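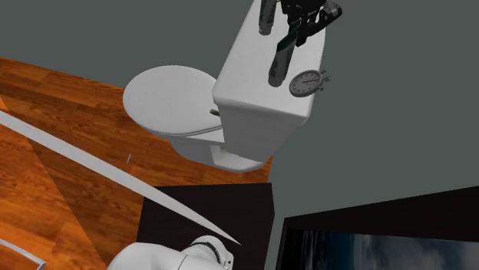 Tank-top task, oblique view from above: gripper above the toilet tank, stopwatch near the edge of the lid.

Ticket 77: Gripper fails to release tube in simulated bathroom task
Product: Trellov simulation package
Site: Flaltorley
Submitted by: Mirjana Milošević
Assigned to: Jae-hoon Noh, Trellil Support
Opened: 2024-11-13
Status: Pending customer confirmation

Reported behavior
The task requires the arm to set a tube down on the tank lid without disturbing the stopwatch beside it. In the affected runs the open command is accepted and logged as complete, but the tube remains attached to one finger. The arm then begins its retreat and the controller raises a contact fault. The customer reports the same result after a full restart of the scene.

Initial review
Support replayed the submitted log. The release check waits 300 ms before the retreat begins. Contact between the tube and the finger was still active when that period ended. Joint positions and commanded speeds were within limits.
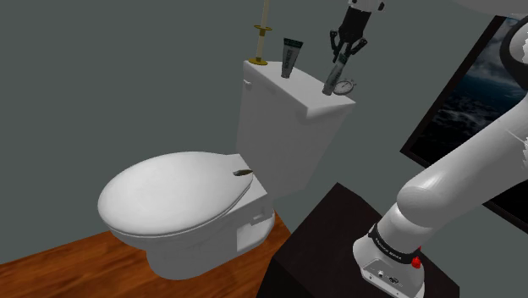
Does the fault stop the arm at once?
The controller halts all joints when the contact fault is raised and holds position until an operator clears it.

Work performed
The contact settings of the tube model were compared with the values supplied in the Spahić object library. The friction value had been overwritten by a local configuration file. Support restored the library value and asked the customer to repeat the task with the stopwatch left in its original place. The fault did not recur in 40 runs on the support workstation. Four further runs with the old file reproduced it each time.

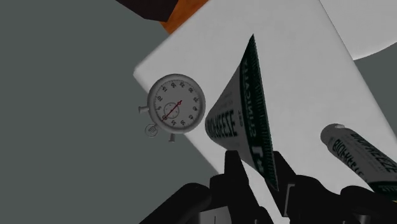 Can the retreat delay be increased instead of changing the friction value?
A longer delay is permitted but will not clear the fault while the local file is in use, as contact remains active after the fingers open.

Action required from customer
Remove the local file, reload the scene and attach the new log to this ticket. Do not disable the contact fault during testing. The same configuration must not be copied to a physical arm until the ticket is closed.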